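How to Plan the Budget for a Two-Arm Assembly Cell

Last updated Sep 4, 2023

Most first budgets for a two-arm cell cover the robot and very little else. The quote arrives, the number goes on the form, and the rest gets found later out of the repair money. The steps below follow the order we used at Ovari when we planned our own cell for peg and gear assembly.

Step 1. Write down the task before you ask for prices

Put the task on one page. List the parts, how they fit, and how close the fit is. If your work is small pegs and plates, say so, and give the sizes. A supplier who knows only that you want "assembly" will quote for the heaviest arm in the catalog.

Decide at this point if you need fingers. A plain two-jaw gripper is cheaper to buy and much cheaper to fix. We went with multi-fingered hands on both arms, and they took 58 percent of the hardware budget.

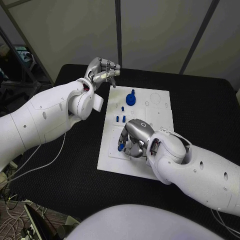
Both hands over the assembly board, with a blue part held in the right.

Step 2. Split the budget into four lines

Use these four: robot, hands, workspace, and upkeep. Keep them separate even if one supplier sells you everything. Lecomte quoted us a single bundled price, and it took two weeks of email to learn what the hands cost alone. Traltum sent separate lines from the start, so that was the quote we could compare against.

Workspace means the table, the surface on it, the frame, the wall panels, and the cabling. Measure the reach of both arms before you order a table. The board has to sit where either hand can get to all of it, and a table that is too deep wastes floor you are paying for.

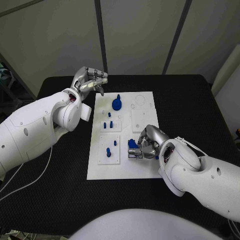

Cabling deserves its own entry under workspace. Price the runs at full length, with slack for the arms to move, and add clips or a tray. Our first order was short and we paid shipping twice.

Step 3. Set money aside for the hands

Fingers wear out before arms do. Ask each supplier three things in writing: the price of one finger, the price of a full hand, and how many days a repair takes. Fleleck told us 11 days for a repair, so we budgeted for a spare hand to cover the gap.
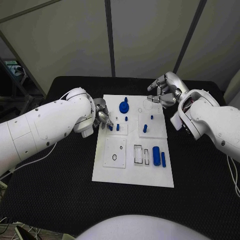

Otakar Vlček wrote in to say that he would buy the spare hand with the first order and not wait for the next budget year. His April order went through at the bundle price, and the same hand bought alone would have cost him a good deal more. He also suggests checking that left and right hands are priced separately — one spare does not cover both sides.

Step 4. Budget for boards and parts

Test boards, plates, and pegs look like small change. They still get scuffed, dropped, and lost. Order at least two full sets and keep the drawing files, so you can have single pieces remade. We set aside 80 dollars a month for this and usually spend less.
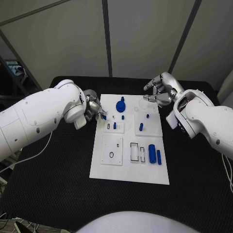
If you print your own pegs, add filament and the hours of whoever runs the printer. Hours are the part people leave out.

Step 5. Add setup time

Count calibration, training for operators, and the days when the cell is installed but doing no useful work. We logged 86 hours of setup. Put an hourly rate on that and show it as a real cost, or someone will ask in the third month why the project is over.

Step 6. Send it for approval

Attach the one-page task sheet, the four budget lines, and the repair terms. Mark which prices are quoted and which are your own estimates, and write the expiration date of each quote next to it.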